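Gripper drops/misses brown scouring pad, Oltus cell 2
Status: open, waiting on parts
Opened by: Sowmya Mudaliar
December 2022

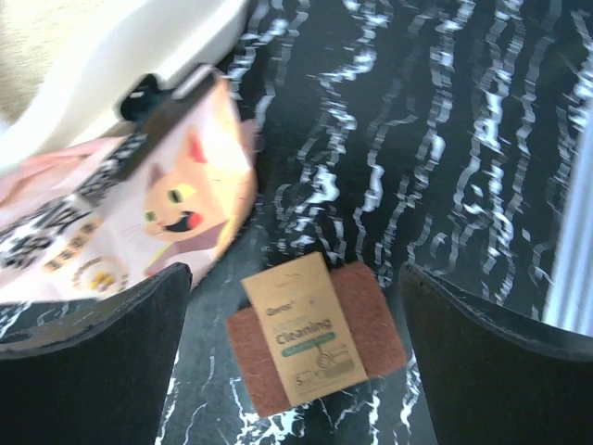
Problem: arm goes down on the pad, closes, reports grip OK, lifts, pad stays on the table. Or it comes up maybe a hand's width and slides out. Other items mostly fine. Started after the Vakusen update but not sure that's the reason, the fingers were swapped the same week.

Ran 20 picks on the pad only. Bad on more than half. No error on the pendant, log says "object held" every time, even when the fingers are shut on nothing. That's the part I don't like – the next step is a move over to the bin at full speed and it goes ahead with it regardless.

Things tried so far

1. Restarted the Vakusen controller. No change.
2. Re-homed gripper. Closed width reads right now, was a little off before. Still drops.
3. Force up from 80 to 102. Holds the pad better but squashes it and the paper band slides on the fibers. When the fingers land on the band you get paper moving over pad and the whole thing rotates. Put it back to 80.
4. Wiped the fingers down with alcohol. Slightly better for a few picks, then same as before.
5. Turned off the cat bag as a target in the item list, in case the planner was getting pulled left. No differnce.
6. Slowed the approach. Wrist view is less smeary and the grasp angle looks closer to the real tilt of the pad. Fewer outright misses, slips about the same.

So I think two problems, not one.

A) Angle estimate. Black marble top with white veins, shiny, and when the wrist is moving the veins double up. Overlay outline on the pad jumps around and sometimes grabs a vein as an edge. Steady once the arm stops. Asked Arumugam side if we can force a 200 ms settle before the last pose estimate, they said its a config flag, haven't found it yet.

B) Grip check. It only looks at whether motor current went over the threshold during close. Fingers touching each other will do that too. Needs to check final width as well. Idden cell had this same thing in April and it got patched there, but the patch never made it over to ours.

Workaround until fixed: speed limit on after every close, don't clear it. Operator confirms the pad is in the fingers before the transfer move. Keep hands out of the bin area, yes even with the limit on. If it drops, hit pause, not e-stop, otherwise we lose the log.

Still to do
– find settle flag, rerun the same test with it on
– pull grip check patch from Idden, test with no item on the table first
– new finger pads ordered, softer ones, no ship date yet
– try a plain matte mat over the marble, just to rule it out

Will update after the rerun. Please don't change the force setting in the meantime, someone did yesterday and I had to throw out a whole set of picks. –SM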